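Pouring water, slowly: a talk with Troels Blöndal

2020-01-02

Troels Blöndal is late, then I'm late, so we start with nine minutes gone and no coffee. He runs Trevenano, a one-room outfit in Jasavville that writes about and teaches, of all things, drinking water at the table. Serving it. Pouring it. What you pour it into. He's been at it since he left a catering job at Tamihana and he talks fast, like someone still on shift.

First question, the obvious one. Why water?

"Because everyone thinks they can already do it," he says. "You ask people to pour wine and they get nervous, they watch their hands. You ask for water and they look out the window. Then there's water on the table."

He has a rule for this. Neck low, bottle tilted a little at first, wait for the stream to settle, then a bit more. He says it twice, in case I'm not writing. I am, badly.

"A thin stream. That's all I want from anyone. When it comes out thick you get the glug, the air goes in, the bottle jumps, and your cup is half full of nothing and your sleeve is wet."

Plastic bottles are worse for it, in his view. Thin sides, you squeeze without meaning to. I say most people just drink from the bottle. He makes a face.

"Sure, if you're running for a bus. At a table, use a cup. Any cup. I'm not fussy about the cup."

He is a little fussy about the cup. We spend a good part of the hour on it. He likes matte ones because they don't show fingers. He likes a slight taper, narrower at the foot, easy to pick up and easy to rinse. He does not like a dark inside, mostly, and then he changes his mind while he's talking.

"With a dark inside you can't judge the level so well. So you slow down. So maybe thats good? I don't know. I had a white one for years and I overfilled it every day of my life."

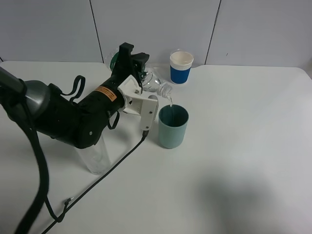
Water going into the teal cup, with a bright blue cup farther back on the white tabletop.

Color next. He buys cups one at a time, never a set. Genik, the shop he used to go to, sold them in boxes of 20 and he'd stand there asking for one. They gave in eventually. Teal, blue, a green he regrets. Guests remember which one is theirs and you wash less. That's the whole argument and he's pleased with it.

And glass?

"Glass is for when people are sitting down and staying down. A tall clear one looks great. Looks like a hotel. It also goes over if somebody reaches for the salt." He mimes the reach. "Put it back from the edge. Put it where no elbow goes. I say this in every class and then I do it wrong at home."

The classes started in November, evenings, five people at most. He tried more once and it was a mess, too much talking, wet floor. Each person gets a bottle and whatever cups are on the shelf, and they pour until it's boring. No theory first. He used to give a handout and has stopped.

"They read it while pouring. You can guess."

What do people get wrong? He starts listing before I finish asking. They stand too far off. They rest the neck on the rim, which he hates, "it's noisy and it's a bit gross." They look at the bottle when they should be looking at the cup. And they fill to the top. He wants a finger of space, always, more if there are kids.

I ask about the white table. Doesn't it show everything?

"Water on white, you can hardly see it! Thats the trouble. You put your phone down in it. On dark wood you see every drop. But white is nice for learning, you see the cup clearly, the edge of it, where it stops." He'd have a white table at home too if he were allowed. He's 42 and says he has lost every furniture argument so far.

We're nearly out of time. There's a class coming and he still has to fill bottles. I ask about caps, since a reader wrote in to say hers end up all over the kitchen.

"In your pocket," he says. "Or a saucer, one saucer, same place every time. I've found them in my shoes."

He asks if I want to try a pour before I go. I do. Too fast, it glugs, and he hands me a cloth and goes to open the door.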